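Mar 10, 2019, boat shed

Cakley back on trestles, upside down. Started on the keelband first thing. Old screws: 18 in total, most came out with the hand driver, three sheared. Drilled those and plugged with thickened epoxy. Left the plugs well alone till after lunch.

Leak is NOT the keelband as I wrote in February. Did the soapy water test again with the tank hatches taped up and a bit of air in from the foot pump (gently!! Jadwiga popped a seam on the training boat doing this). Bubbles at the aft end of the centreboard case, port side, a line of them as long as my thumb. Nothing at the screws at all. So a fair bit of time wasted on the wrong end of the boat.

Ground back the old filler there. Soft underneath, came away like cheese. Whoever did it last used car body filler and painted over. Chased it out to good glass, dry to the touch but put the heater on it anyway.

Layup:
- 2 layers of 300 g cloth, cut on the bias so it goes round the corner
- peel ply over
- slow hardener, shed was cold

First mix went off in the pot, left it sitting by the heater like an idiot. Second mix fine. Wetted out ok, one small bubble in the corner which I pushed out with the end of a brush. Looks alright. Don't sand before it stops smelling.

Rudder stock: pintle bolts loose, the hole has gone oval. Filled, redrill when hard. Jadwiga wants to go up a size on the bolts, I'd sooner keep the same so the spares box still fits everything. Not settled.

Sail 359 (the Osimmont main): batten pocket restitched by Jadwiga, zigzag, came out nicer than mine. Leech line cleat still missing. Have asked Espinoza for a price on the cleat and on new toe straps for both Erard boats, no answer yet. If they are silly money we use webbing off the roll, there's plenty.

Weighing. Wanted to weigh Cakley before refitting but the hook scale reads differently every time you lift it. Took it off, put it back, different again. Needs a new battery or the bin. No weight recorded, so please don't anyone quote the old figure to the class measurer.

Still to do
- fair the case repair, 80 then 120, gelcoat
- keelband back on, new screws, sealant under the whole lenght this time
- redo soap test BEFORE the fittings go on
- slot gasket. Old one has shrunk, leave it off
- mast step: hairline crack stbd side, might only be gelcoat. Scrape and look
- order more mixing pots, we are down to yoghurt tubs

Juniors want her for the first race of the spring series. Possible if the gelcoat behaves. Not promising.
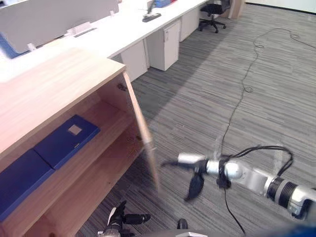
Jeanie Aitken: Check the starboard side of the case as well before you gelcoat. The same filler went in on both sides when she came off the rocks, and it took a season for the port one to let go. Agree with Jadwiga on the bolts by the way, go up a size.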